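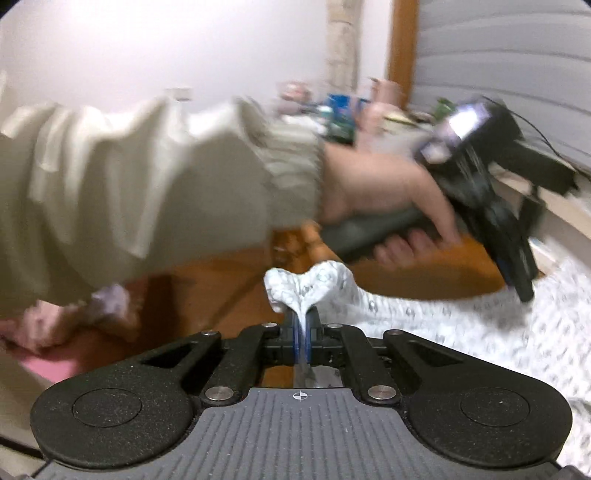

Londance is hiring two part-time pay and entitlements officers for its Lilon office. We handle pay enquiries for reservists and for members who are moving out of full-time service, and most of the work is reading claims, checking them against the allowance rules and writing back in language people can follow. You won't be in uniform and neither are we. Loose, comfortable clothes are normal here, and a baggy sleeve in beige or olive like the one reaching across at the top of this page would suit any day of the week. We ask only for closed shoes and your pass worn where it can be read.

The roles

Each position is 15 hours a week, worked over mornings or afternoons by agreement. The first contract runs for six months and may be extended. Both officers will work on the Kerkix backlog, made up of older claims for travel, separation and uniform upkeep that were lodged on paper and never matched to a pay record. A typical claim takes some six steps from opening to sign-off. Some are finished before morning tea and others sit for weeks while we wait on a unit to confirm dates.

What you will do

- Check that training days claimed match the attendance record
- Work out which allowance applies when a member has changed rank or posting partway through a pay period
- Enter corrections in Rainer, our pay system, and note the reason for each
- Draft letters to members about overpayments, including repayment options
- Answer the phone line on a shared roster
- Pass hardship cases to a senior officer on the day they come in

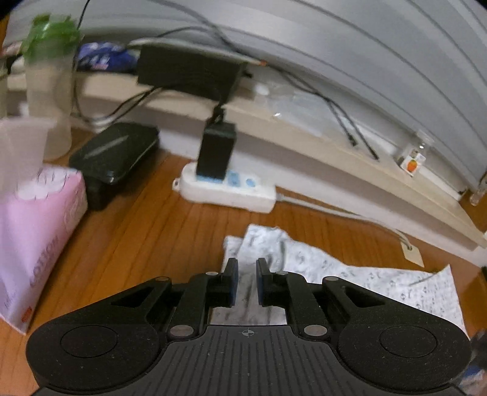 Overpayment letters are the part of the job that new starters find hardest. A member may have spent the money in good faith months before the error was picked up. You need to be clear about what is owed and how the figure was reached, and you need to be civil on the phone when the letter arrives. We train for this and you will sit beside an experienced officer for your early calls.

What we are looking for

You should be comfortable with spreadsheets and able to explain a payslip line by line to someone who has never read one closely. Previous payroll work is useful. Service experience, your own or a family member's, is welcome but gets no extra weight in the scoring. You don't need to know Rainer before you start.

You must have the right to work in this country and be willing to go through a background check. The check can take a while, so please have your past addresses and employers ready.

Pay and conditions

Pay is at the clerical officer rate, with superannuation on top and pro rata annual and personal leave. Parking is free behind the building. Work from home is possible after training, except on phone days.

How to apply

Send a resume and a cover letter of no more than a page to the recruitment desk at Londance, Lilon. In the letter, tell us about a time you found an error in someone's pay, a bill or an account, and what you did about it. Applications close at 5 pm on the last working day of July. Interviews will be held in August, in person or by phone.

Comments

Guest
Is it open to current reservists? I parade a couple of evenings and don't want a conflict.

Londance recruitment
Yes. You would not be given claims from your own unit, and we would ask you to declare it in your cover letter.

Guest
Still waiting on a separation allowance claim from before my last posting. Is that what Kerkix covers?

Londance recruitment
If it was lodged on paper, probably. Please ring the enquiries line and don't post your service number here.

Guest
Do school holidays count as leave or can the hours be shifted?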